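Table Linen and Carton Stock: Gallery 4

Working gallery for the dining room portion of the Henao inventory. Entries are arranged by storage location, starting at the hall cabinet and ending at the table. Text by Moushumi Begum, with measurements by Leopoldo Alvarado. Items without a picture on this page are listed by shelf position only; their pictures are in Gallery 2.

Conventions

Cloths are described by ground color first, then motif, then condition. A "ground" is the base color of the fabric before any print. "Fold" refers to how the piece is stored, in halves, counted along the long side. Cartons are described by printing, labels and wear, in that order. Where a printed line is partly covered, only the legible portion is transcribed and no attempt is made to complete it.

Condition grades run from A to D. Grade A is unused. Grade B has been laundered with no visible change. Grade C shows fading, pulled threads or soft corners. Grade D goes to rags.

Hall cabinet, upper shelf

White damask, plain hem, grade B. Stored flat under acid-free tissue. Width 52 inches, matched to the narrow table. Pressed on the reverse side only.

Cream napkins, set complete, grade C. Hem stitching has been redone on two of them in a slightly yellower thread. The difference shows in daylight and disappears under the ceiling lamp.

Hall cabinet, lower shelf

Dark green runner, woven stripe, grade B. Fold of four. The crease at center has started to polish and the fold line should be moved at the next airing.

Oilcloth, 30 inches on the short side, grade C. Rolled on a tube with the printed face out. Do not fold - the coating cracks along the crease and cannot be repaired.

Dining table

Printed cloth with carton. The cloth has a light beige-grey ground with thin dark branching twigs and small dark pink berries or blossoms, and it bunches up in front of the box. The carton is brown cardboard with a worn, slightly frayed top edge. Dark Chinese lettering on the face starts with "酷盘 KU" on the largest line, and a wider line further down starts with "洗涤粉清". A large white shipping label, applied at a slant, covers the right ends of the lines.

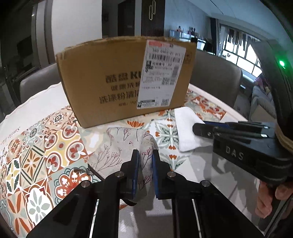

Notes on the printed cloth

Assigned to the dining table group as the everyday cloth. Fiber content has not been tested. Su-bin Cho suggests a cotton blend on the basis of how it takes a crease, and the entry will stay open until a thread from the hem allowance has been checked.

The twig motif is close to one in the Sallier pattern book, but the Sallier version carries leaves at each fork. No match has been recorded. If a second piece with the same print turns up in the bedroom inventory, it should be given the next number in this group and cross-referenced here.

Care as entered on the card: cool wash, no bleach, dry over a rail with the print facing in. Iron while slightly damp. Starch makes this kind of print look dull and is left out.

Notes on the carton

Entered as packaging, reusable, one trip. Cardboard with a frayed top edge loses stiffness at the flaps first, so cartons in this class are used for soft goods only and are not stacked under anything. Labels stay on until the contents have been checked against the delivery sheet. After that, Maritza Rivadeneyra removes or blacks out the address area and the codes, and the carton goes to the packing shelf.

Peeling a label usually takes the top layer of paper with it. Where the printing underneath is wanted for the record, warm the label with a hair dryer on low and lift from one corner at a shallow angle. Stop if the brown surface starts to rise.

Sideboard, left drawer

Place mats, ribbed, grade B. Kept flat with a sheet of card between each pair. The drawer runs tight in wet weather and the top mat tends to catch on the rail.

Sideboard, right drawer

Table pads, felt, grade C. Cut down from a larger pad, with one raw edge bound in tape. The tape is a poor color match and is turned to the window side when in use.

Corrections

Gallery 2 lists the green runner under the upper shelf. It was moved down in June and the location given on this page is the current one. Further corrections go to Fidelina Muñoz, with the gallery number and the shelf.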